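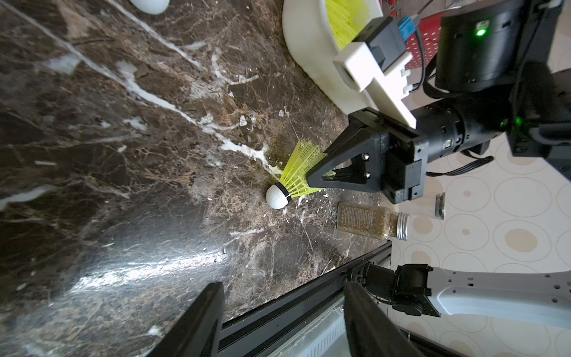 Yellow skirt, white base, black band. Make of the band what you will.

Voko yellow plastics: what does the black band mean, if anything?

Posted in: Equipment > Shuttles, Strings & Grips
5 min read
2 Feb 2023

ksartori
I run a casual session and we've always used cheap feathers, which we go through like crisps. A member talked me into trying yellow plastics and I ended up with two bulk bags of Voko. No tubes, just bags, so they've been living in a white plastic basin and getting sorted on a marble worktop.

Two things bother me. The seller's page says "tournament grade flight" and "lasts five times longer than feather", with no mention of which feather or who was hitting it. And I was always taught that a nylon shuttle has a green, blue or red band to tell you the speed. These have black. I wrote to the seller and the reply said "black is universal speed", which sounds to me like something made up on the spot.

Does anyone know of a maker that uses black for a real speed? I don't want a lecture on feathers being better, I know they are.
Katia Sartori

dropshot_dennis
Feathers are better.

Sorry. On the band, I'd treat it as decoration. Green slow, blue medium, red fast is what most of them stick to and I've never seen a chart with black on it. I've got Gravwoods in the garage with a black band on some and a blue band on others, out of the same tube, and they all fly the same. Badly.

netcord
"Universal speed" is lovely. I'd like a universal shoe size as well please.

ErickM
Dennis, same tube with different bands could just as easily mean somebody topped up the tube. I'd want to know where you bought them before blaming the factory.

Katia, you don't need the seller to tell you the speed. Stand on the back line, hit an underarm stroke as hard as you can, parallel to the sideline and slightly upwards, and see where it lands. A right one comes down a bit short of the opposite back line. There are proper limits for this in the laws, look them up and put tape on the floor. Do it with a handful from each bag, and use the same player every time.
Erick Mushi

dropshot_dennis
They were sealed.

ErickM
Then I withdraw half of it.

ksartori
That test depends an awful lot on the arm though, doesn't it? If I hit it, everything is slow. If our strongest lad hits it, everything is fast. I can see it telling me whether the two bags match each other, but I can't see it telling me what speed they are.

ErickM
It tells you what speed they are in your hall with your players, and that's the only speed you'll ever meet. But yes, comparing the bags is the better use of it. I'd be more worried about that than about the colour of a ring.

mrs_lob
Going against the grain here, we've used plastics at our place for years and they're fine. Yellow shows up well against our white walls. People who say they're unplayable mostly haven't tried a decent one since school. The club saves a fortune and the beginners don't feel guilty when they frame one.

netcord
How much is a fortune? People always say this and then it's the price of a curry. Have you got figures, or is it a feeling?

mrs_lob
It's a feeling backed up by my having to carry fewer boxes in from the car.

ksartori
I'm with netcord, I'd like to see it written down. I've decided to keep a tally for a few sessions and compare it with what we spent on feathers. What I won't do is take "five times longer" from the same people who told me black is universal.
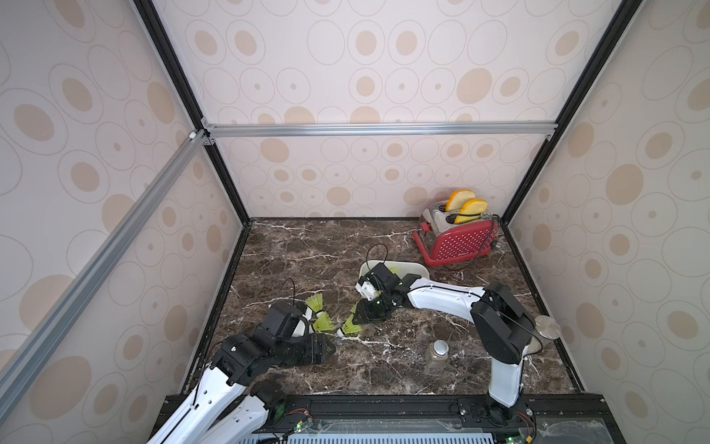
The other thing I want to sort out before the next session is which ones go in the good pile. With feathers it's obvious, you see a broken one and bin it. With these I'm less sure. Is a skirt finished when it stops being round, or only when it splits? I've been told you can bring a squashed one back with warm water and I don't believe that either.

cordwainer
The warm water thing does work, up to a point. Nylon softens a bit and goes back towards its shape. Dip the skirt only, keep the base out of it, stand it on its nose to dry. It won't mend a split rib. I've done it with Furkers and got another couple of evenings out of some of them.

dropshot_dennis
A couple of evenings! So you spent an hour in the kitchen to save what, pennies?

cordwainer
I was doing the washing up anyway.

ErickM
I tried it and saw no difference, for what it's worth. I did half a tube and left the other half, mixed them up and asked people to pick out the treated ones. Nobody managed it. They also couldn't agree on which ones were wobbling. It wasn't much of an experiment but it was enough to stop me boiling the kettle.

cordwainer
Were they actually squashed to begin with? If they were sound, there was nothing to fix.

ErickM
Some were. I'll admit I didn't check every one.

ksartori
That's rather the problem with all of this, every answer comes with "I didn't check".

How I'm going to sort them, unless somebody talks me out of it:

Look into the open end. If it's clearly oval, it goes to the beginners' feeding pile.
Run a thumb round where the skirt meets the base. Anything loose goes in the bin.
Drop it skirt down from head height. It should turn over and land on its nose. If it tumbles, feeding pile.
Split ribs, bin, no discussion. 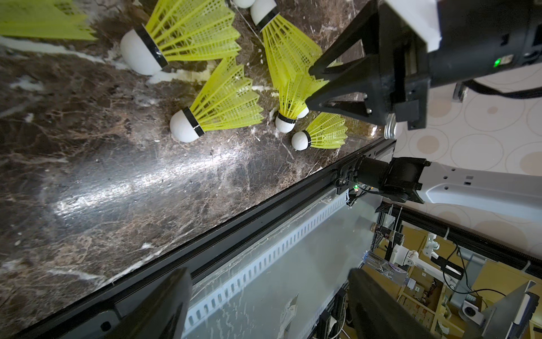

Part of the batch laid out on the marble, before any piles.

mrs_lob
Sensible list. I'd wipe the surface first, grit gets into everything. And have a separate tub for the feeding pile or they'll creep back in with the good ones, they always do.

netcord
The drop test is doubtful. I've had shuttles turn over nicely from head height and then swim about like a drunk goldfish off a smash. All it shows is that the heavy end is heavy.

ksartori
Fair. I'll keep it for weeding out the awful ones and not pretend it proves anything. And point taken about the surface.

bagofgrips
Slightly off topic but is the base on yours real cork? Some of the cheap ones are foam with a skin on.

ksartori
Looks like cork to me but I haven't cut one open, and I'm not going to until I've got one that's ruined anyway. Ask me when the first casualty comes in.

dropshot_dennis
Give it till the end of February. I've still got the number of the feather man.

2 people found this thread helpful
Shares: 5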